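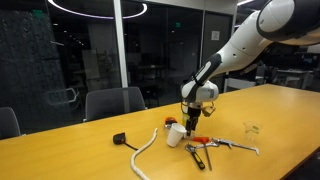

Orkero Long Table: Four Months as a Shared Work Surface

By Despina Karagiannis
November
Filed under: Furniture > Tables > Long-term reviews

The Orkero is sold as a conference table. We bought it as one and have used it for meetings perhaps a third of the time. The rest of the time it holds tools, cord, cups and whatever is being measured that week, so this review treats it as a work surface and ignores the brochure's remarks on collaboration.

Ours is the long version in the warm finish, a yellow-orange that reads lighter under daylight than under ceiling fixtures. List price was 496 with the standard legs. Delivery took 18 days. Assembly needs two people and one hex key, which is included; the leg bolts are not captive and will roll.

Surface. The top coat is a satin lacquer. Steel tools can be set down without marking it, but dragging them is another matter. An adjustable wrench pulled sideways left a line that is visible at a low angle and can be felt with a fingernail. Screwdrivers have done no damage so far. Paper cups leave a ring if the base is damp and the cup stays overnight; the ring came out with a cloth and plain water.

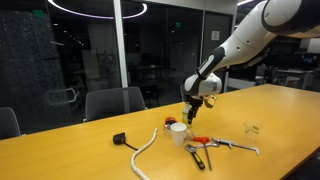 Hand tools, a white paper cup and braided rope on the Orkero top.

Contrast is worth considering before choosing this finish. Dark handles and steel shafts stand out well. Clear items do not. A transparent vessel at the far right of the table can nearly vanish against the wood, and we have knocked one over. White rope is easy to find. Buyers who handle a lot of clear containers should look at the gray top instead.

Flatness. Checked with a straightedge at delivery and again this month. The largest gap was 3 mm, at the center of the long side, and it had not changed. This is acceptable for general bench use and too much for layout work. A caliper laid on the surface sits without rocking.

Load. I put 40 kg at midspan for one afternoon and saw no permanent sag. The manual gives no figure for point loads. Leaning on a corner produces a slight twist, reduced by retightening the legs after the first week.
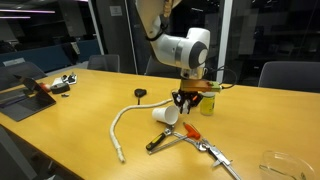 Vernier caliper, orange-handled clamp and screwdriver toward the front of the table.

Compared with the Colberg, which we had before, the Orkero is stiffer and harder to clean at the edges, where the lacquer is thin. The Colberg had a cable slot. The Orkero has none, so cords run over the top.

Recommended for mixed use, with a mat under anything heavy that moves.

Comments (3)

Todor Ionescu: Same scratch here, also from a wrench. The touch-up pen in the accessory kit is a shade too red.

Yvette Girard: Did you try the Fallow mat on it? Mine left a faint outline after a summer by the window.

Lies Kuipers: Can the legs be leveled individually? Our floor slopes toward the door.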